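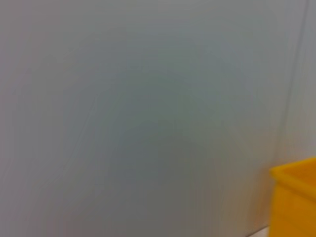
1. Background

Our project was a repaint and reorganization of the shared storage room on the second floor of the Larus building. The room is used by three student clubs and had not been sorted in several years. We took it on as our practical project for the Interior Maintenance course. The work was done by Caradog Mostyn and Wenjie Zou between the end of October and December.

The walls were the main part of the job. The old paint was a cream gloss that had yellowed near the radiator and was scuffed along the floor where carts had been pushed against it. Once the shelves came out we also found old screw holes and a long strip of tape residue.

2. Goals

We agreed on the following with our instructor before starting:

- Repaint all walls in a pale matte gray
- Fill and sand the old screw holes
- Sort the stored items and assign each club its own bins
- Stay under the course budget for materials

3. Choice of paint

We compared two paints, Jismont flat and Grimus eggshell, both in pale gray. We painted a test square of each on the back of an old cabinet door and left them for a week. The eggshell was easier to wipe down, but it showed every roller mark when the ceiling light was on. The flat paint hid the patched spots better. We picked the Jismont.

The color was harder to judge than we expected. Pale gray changes a lot with the light. The same wall can look off-white in one part and slightly green or blue in another, and a soft shadow can make a spot look like it needs another coat when it does not. After the first coat Wenjie marked four places as thin, and when we checked them with a work light only one was. After that we did all our checking with the work light held to the side.

4. Wall preparation

Washing took one afternoon. We used warm water and dish soap, then plain water. The tape residue needed mineral spirits. Holes were filled with lightweight spackle, left overnight, and sanded with a fine block. Two of the larger holes sank and had to be filled again.

Where two wall surfaces meet there is a vertical joint. We discussed caulking it and decided to leave it as it was. Caulk would have added a day, and we were not sure how it would hold up if the wall moved with the heat. We cut in along the joint with an angled brush and kept the roller a couple of inches away.

5. Painting

We put on one coat of primer and two coats of gray. The first gray coat went on too heavy in the corner by the door and left a sag, which Caradog sanded down the next morning. For the second coat we switched to a shorter nap roller and had no further trouble. Cleanup was slow both times, and we should have lined the tray.

6. Sorting and bins

Everything from the room was laid out in the hallway and checked against the clubs' lists. We logged 827 items, counting each box of small parts as one. Of these, 77 had no owner and were moved to the lost property shelf downstairs. Broken items were shown to the clubs before being thrown out.

The bins are plastic, and we kept yellow ones for things that are taken out often. They stay low so people do not have to lift them down. Labels came from Cai, the campus print shop, and were put on the short side of each bin so they can be read when the bins are lined up.

7. Results and problems

The work was finished nearly a week behind our plan. Most of the delay came from waiting for the clubs to answer about unclaimed items. We stayed under budget with a small amount of paint left over, and it is stored in the room for touch-ups.

The flat paint marks easily. We noticed this when we moved the shelving back in. If we did the project again we would use a tougher paint on the lower part of the walls, or put up a rail. We would also send the item lists to the clubs before the painting started.

Contact the Student Projects Office | © Student Projects Office, all rights reserved | Back to top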